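Glaze book, November 6, 2019
Still chasing the Purura white 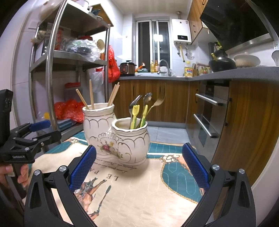

White double utensil holder with chopsticks, gold trim on the rims. Mat is cream and teal.

OK, kiln came down slow last night so I didn't get the lid up until after lunch, and then of course I stood there with my coat on and unloaded the whole top shelf before I remembered to write anything down. So some of this is from memory, sorry to whoever reads it next (me, probably, in July, swearing).

Batch was the Purura white, 100 grams dry for each test cup, same bucket of clay as last time. Cone went over nicely. The controller says we topped out at 1177 and I believe it this time - the witness cones on both shelves agree with each other for once!

Good news first. The pinholes are mostly gone. I sieved the glaze twice and let it sit overnight with the lid on, and I also wiped the bisque down with a damp sponge, so I have no idea which of those did it. Kvido says I should only ever change one thing at a time and he is right and I will not listen.

Bad news is the crawling on the Lapiņa cups. Same spot every time, right where the handle joins, a bare patch the size of a lentil with a fat rolled edge around it. I think I'm getting the glaze too thick in that corner. Going to try pouring it out faster and giving the cup a good shake, or maybe brushing a thin coat in there first and letting it dry. The Jesby tiles came out fine but they're flat, so they would.

Color is closer. Last month's was a cold, bluish, bathroom-sink sort of white and this one has warmed up a bit. I put a cup on the windowsill next to one of the old Timwood ones and they look related now, cousins maybe. Under the tube lights they still don't match at all. I'd like to try 2 percent more of the tin and see if it kills that gray cast in the thick parts, but the tin is nearly out and it costs what it costs.

Shelf note: bottom left has a big glaze drip on it from somebody's bowl (mine). I ground most of it off and put new wash on, needs another coat before it goes back in. Please don't load it yet.

Also the pyrometer lead is getting crispy where it goes through the wall. Kvido has a spare at home and is bringing it in.

Next firing, whenever the shelf is dry:
Lapiņa cups, handles brushed first
four plain cups with the extra tin
one tile dipped double, to see how thick is too thick

Glaze bucket is under the bench with the blue tape on it. Stir it from the bottom, it settles like concrete.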